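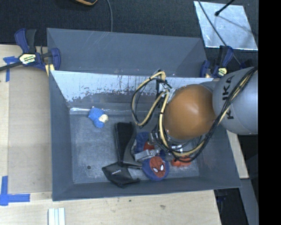

The Sorting Room in November: A Small Gallery

6 comments · 14 shares

Welcome to our gallery page. My name is Kianoush Abbasi and I take care of the sorting room of Olo, the toy and household exchange in Zistdale. People who bring us things often ask what happens with them after they leave our door, so I decided to write some lines about it. English is my third language, please be patient with me.

The big gray bin

Everything begins in the metal bin. It is an old one and you can see this very well on the floor of it, all the scratches and the light streaks. I like these marks. A plastic box would look tired after one winter, but the metal only becomes more dull and continues its work. There is also a small round hole in the bottom, and very small things like beads or doll shoes should not go in before we put them in a bag.

The blue one

The small bright blue plush toy with the cream-colored face is my favorite of this month. It has a fuzzy and lumpy body, and we could not agree what animal it should be. Francine Beaulieu is sure that it is a monster. I say it is a bear who had a difficult life. If you know the name of this character, please write it in the comments — we like to put the right name on the label, children ask for it.

Plush toys are the most wanted thing at our exchange. For each one we look at the seams first, then at the eyes, if they sit strong. A toy with a loose eye goes to the repair shelf and Francine sews it again on her free evening. She has a tin of thread from her aunt with 51 colors, and she still says that the correct blue is missing.

The black one, long and tall

Next to the soft things lies a black item like a boot. Boots are difficult for us. They come often alone, and the second one arrives a week later with another member of the family, or never. We keep a single boot for up to 60 days on the rack by the door. If you have its partner at home, you know now where to look!

Something red-orange

A little of red-orange shows too, in the cluster on the right side. I am always happy when there is a strong color in the bin, because in November most of what we receive is black, brown or dark blue. Bright things also leave our shelves faster. Last year we made a "color table" near the window and it was empty before lunch.

The pale tables

The bin stands among the wooden tables, and we chose light wood with intention. On a pale surface you notice a stain, a missing button or a small hole at once. The tables came from the Rahimi bakery when it moved to the bigger house on Amitz street. On warm days I believe they still smell a little of bread, but Francine laughs about this.

If you want to bring something

Please bring clean things, and not more than 2 bags for each family. Tie the shoes together by the laces. We are open until 7 in the evening, and the bell is on the left side of the door — push it long, it is a quiet bell.

More pictures will come when the winter coats are sorted.

Share this page · 14 shares · Show all 6 comments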